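The Second Life of Picnic Plates

By Annatjie Van der Merwe
4/16/24

The cupboard above my refrigerator used to hold 15 plastic plates, a stack of lidless tubs and a pitcher shaped like a pineapple. Most of it had come from my mother, who bought it for summer lunches in the yard and then kept using it all year. When I moved I put the lot in a box marked "outdoor" and forgot it. The good stoneware went on the shelf by the sink, where a person could reach it.

Within a year I had chipped half the stoneware and dug the box out again.

I mention this because I have spent the past few months talking to people who eat off plastic by choice, at home, at an ordinary table. There are more of them than I thought. Some have small children. Some have bad wrists and got tired of lifting a pile of heavy bowls out of the dishwasher. A few just like the colors. The things they own are mostly cheap and mostly old, and the owners have firm opinions about all of it.

Ayanda Coetzee runs Mokgethi, a secondhand kitchen store in a former shoe repair shop. The front room is what you would expect, with cast iron, pie tins and a wall of mismatched lids. The back room is all plastic. She started it with a single shelf four years ago, and now it brings in most of the rent.

"People come in for a colander and leave with six cups," she told me. "They recognize them. Their aunt had those cups."

She keeps 900 pieces in stock, give or take a bad week. Prices are low, and a plate costs less than a coffee. Every piece gets washed by hand before it goes out, and she turns down a good part of what people bring her. Anything sticky to the touch goes back to the seller. So does anything that smells. Old plastic can hold the smell of whatever it was stored with, and she says mothballs are the worst and will outlast any amount of baking soda.

What sells is color. White and clear pieces can sit for months. Yellow goes first, then pink, then any of the greens. Customers rarely want a full matching set, and she quit trying to build them. She pulls one of each and lets people make up their own stack at the counter, a habit I recognized from my mother's kitchen, where each of us had a plate and would fight over it.

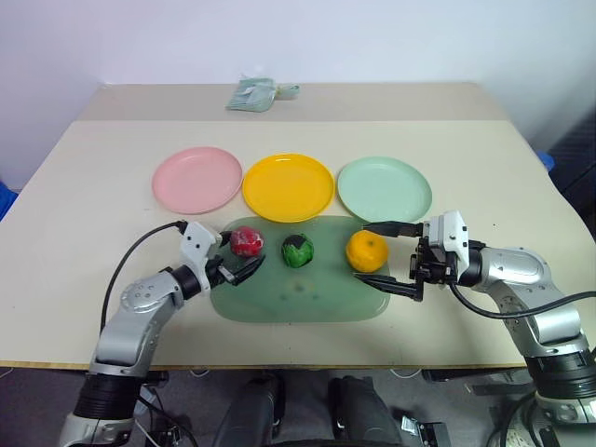
Pink, yellow and mint green plates, with fruit on a green tray.

Plastic at the table has gone in and out of favor for as long as it has been around. For a long stretch it was the modern choice, light and bright and hard to break. Then it became what you used when you couldn't be bothered, and after that it was something people felt bad about. All three attitudes are still around, sometimes in the same family. My sister won't have it in the house. Her husband keeps a blue mug in the garage.

The worries are fair, and the people I spoke with had thought about them. Most had settled on a few rules. No plastic in the microwave, whatever the bottom of the dish says. Nothing straight off the stove. Scratched pieces come off food duty and go under flower pots. Coetzee tells customers to treat older colored pieces as good for cold and dry food, bread and fruit and crackers, and to use something else for soup. If a customer wants to know exactly what a plate is made of and there is no mark on it, she says she doesn't know.

There is the matter of waste, too. A plastic plate used twice and tossed is a poor use of anything. One that gets used for 30 years is harder to argue with. The buyers at Mokgethi tend to say they would never buy these things new, but since the plates already exist they may as well be eaten off. I heard that in nearly the same words from four different people.

New plates are being made all the same. Staledero, a small company that began with lunch boxes, put out its first tableware last October. I borrowed a set for a month. The plates are thicker than the old kind and have a slight texture underneath, so they don't slide around on a wet counter. They come in colors the company calls butter, shell and pond. I would call them yellow, pink and green. They washed well and I had no complaints, though they stack badly. The rims catch on each other, and a pile of eight leans to one side.

Dandex makes a cheaper line that you find in grocery stores near the paper napkins. Those are thinner, and they flex if you load up one side with potato salad. For kids they are fine. I left one in the yard for two weeks by mistake and it came in a shade lighter than it went out.

The oddest thing I tried was from Etomeck, which sells only trays. I had not thought much about trays before this. We had one when I was growing up, with a picture of a lighthouse, and it was for being sick in bed. Now I use a tray every day. It goes on the table in the morning with the butter, the jam and the fruit, and it comes off in one trip. The crumbs come off with it. Anyone who eats breakfast at the same table where they later pay bills will see the appeal.

I asked Coetzee which pieces she would save if the store caught fire. She thought about it longer than I expected and then said the measuring cups, which are ugly and brown and the most accurate she has ever owned. After that, a cake carrier with a handle that locks. The plates she could find again.

She does have one plate she won't sell. It hangs on a nail behind the register, orange, with a melted dent on the rim where somebody set it against a hot pan. It came in with a box of others from a house clearance. She priced it at 15 cents, and then took the sticker off the same afternoon.

If you want to start a stack of your own, a thrift store is the place to go, and early in the day is better. Run a thumb around the rim and feel for cracks. Hold the piece up to a light. Hairline splits show up that way when you can't see them flat on the shelf. Smell it. Look at the bottom, where the scratches from stacking will tell you how much use it has had. A cloudy surface can sometimes be brought back with a paste of baking soda and water and a soft cloth, but go gently and try a small spot first. Old price stickers come off with cooking oil. Leave it on for 15 minutes, then wash.

At home, keep them low. That was the most useful advice I got, and it came from a retired school cook who has used the same plates for most of her life. Dishes that won't break should be where the children can get at them. Hers are in a bottom drawer by the back door, and her grandchildren set the table without being asked, or at any rate they are able to. The breakable dishes went up high to make room. She told me she hasn't reached for them since the holidays.

Wash them in warm water and dry them with a towel. In a dishwasher they go on the top rack, if they go in at all, and they will still come out with water sitting in the ring underneath. Heavy tomato sauce will stain the lighter colors. A day on a sunny windowsill takes out some of it – my yellow ones came back nearly all the way, the white one did not.

I am down to 11 of the original 15. One cracked in the cold on a porch rail, and two went to my nephew when he got his first apartment. The last is at my neighbor's house with part of a lemon cake on it, and has been since October.

Mokgethi buys household plastic by the box and pays cash on the spot. Coetzee asks that you wash it first, and that you leave the lids on whatever they belong to.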